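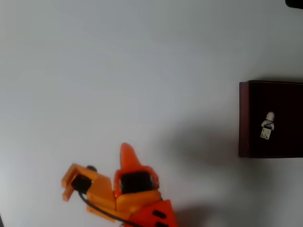
Our adviser's first comment on the proposal was that cider ferments perfectly well by itself and has done for centuries, so what exactly were we planning to add? Fair point! The answer we gave in February was "maybe nothing," and that ended up as the title of our poster.

Project report: Wild and pitched yeast in small-batch cider
Submitted April 18, 2021

Background

Pemerel is a small orchard and cidery that stopped spraying synthetic fungicides a few seasons ago. They press their own fruit and let most of it ferment with whatever yeast comes in on the skins. The cider can be wonderful (we were allowed a taste of two older bottles, and the one made mostly from Flirnby apples smelled like honey and wet hay), but some years a tank stalls halfway and has to be blended away. They wanted to know if a packet of commercial yeast would make things steadier without flattening the flavor. We wanted to know too, and we also really wanted to spend a semester around fermenting apple juice.

What we did

The juice came from cold-stored fruit, two thirds Flirnby and one third Bélanger, a sharper apple that the cidery uses for acid. All of it was pressed on the same morning and mixed in one tank before we took our share, 45 liters in total. We split it into 15 glass jugs of three liters each. Five got nothing, five got a champagne yeast, and five got a half dose of the same yeast after waiting 40 hours, so the wild yeast had a head start. We were most excited about that third group.

No sulfite went into any of them. The jugs sat in the cellar at Flamitport, the old packing house where Pemerel keeps its barrels, and we drove out to take readings. Each time we measured gravity with a hydrometer, pH with a meter calibrated that day, and temperature. We also wrote down smells, which sounds silly until you have four people arguing over "banana" versus "pear drops" at eight in the morning.

Results

Starting gravity was 1.052. The champagne yeast jugs were fast and almost boring to watch: all five were bubbling by our second visit and all five finished dry. The untouched jugs took much longer to get moving. Three of them finished dry in the end, one stopped at 1020 on the hydrometer (we read it without the decimal point, like the cellar does), and one picked up a vinegar smell and was dropped from the tasting. The delayed group landed in between for speed, and every jug in it finished.

The pH readings hardly differed between groups. We had expected the wild jugs to drift more, and we checked the meter twice before believing it.

At the tasting, which was blind, the delayed cider came first and the wild cider second, very close together. The champagne yeast cider was called "clean" by nearly everybody, and "thin" by the same people a minute later. One tall glass of the wild stuff was so good that we stopped taking notes and had to redo the sheet.

Problems and what we would change

Five jugs per group is not many, and losing one from the wild group hurt. Three liters also warms and cools a lot faster than a real tank, so the stuck jug may say more about a cold corner of the cellar than about the yeast. We moved it to the warmer wall too late to learn anything from that. Next time we would rotate the jugs at every visit and take a nitrogen reading on the juice before splitting it, as low nitrogen is a common reason for ciders to stall.

Pemerel is going to try the delayed pitch on one full tank next season, and we've asked if we can come back for the gravity readings.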